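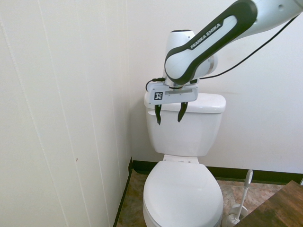
drip_leg replied: Do the dye test before you buy any parts. A refill with no flush is nearly always the flapper or the fill level, and the test separates the two.

Toilet refills by itself at night, bill went up

halfinch_npt
Posted June 20, 2024

The tank refills without being flushed. It runs for a few seconds, stops, and does it again later. It's worse at night. My last water bill came to $158 and the utility shows 1072 gallons over the same period last year. House is in Amissah, on the Prasura supply line, fairly high pressure. The fill valve is a Cleneo that I put in last October. The flapper is original. I turned the adjusting screw down 2 full turns and the level dropped, but the cycling didn't change. Is the new valve defective? 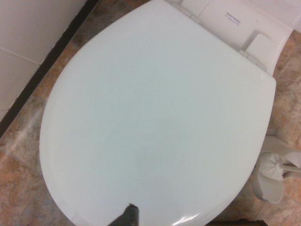
drip_leg
The valve is doing its job. It opens when the float drops, and the float drops when water leaves the tank. You already lowered the level and the cycling continued, so overflow into the standpipe is unlikely. That leaves the flapper or its seat.

Put food coloring in the tank, don't flush, and check the bowl after 30 minutes. Color in the bowl means a leak past the flapper. Then shut off the supply, flush, and run a finger around the seat. Mineral scale feels like grit. Clean it with a nylon pad, not sandpaper. 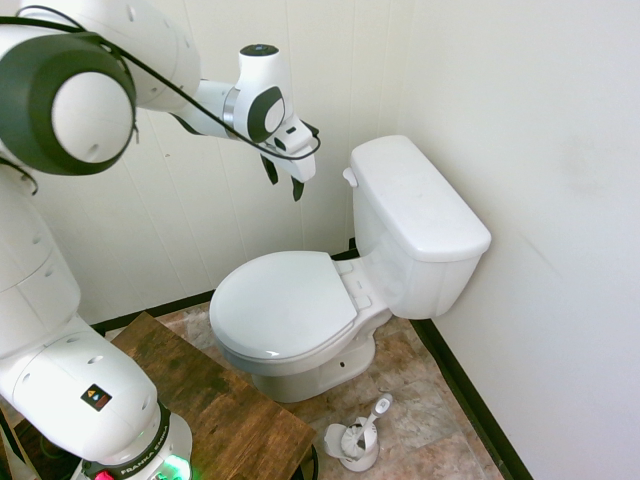 Measure the flush valve opening before ordering a flapper. The common sizes are 2 inch and 3 inch and they don't interchange. Omside sells both in nearly identical packaging, so read the number on the card. Leave a little slack in the chain. Too tight and the flapper won't seat, too long and it gets caught underneath.

wallstop88
just replace the whole toilet, mine did this and I got tired of it

gravityfeed
Agree on the flapper. Also look at the refill tube. If it is pushed down inside the overflow pipe below the water line it can siphon the tank slowly, and a dye test can mislead you there. Clip it above the rim of the pipe. For the pressure, put a gauge on a hose bib late in the evening. Over 80 psi you want a regulator, whatever the toilet turns out to need.

halfinch_npt
Dye showed up in the bowl. Refill tube was already clipped above the pipe. Opening measures 3 inches, flapper ordered.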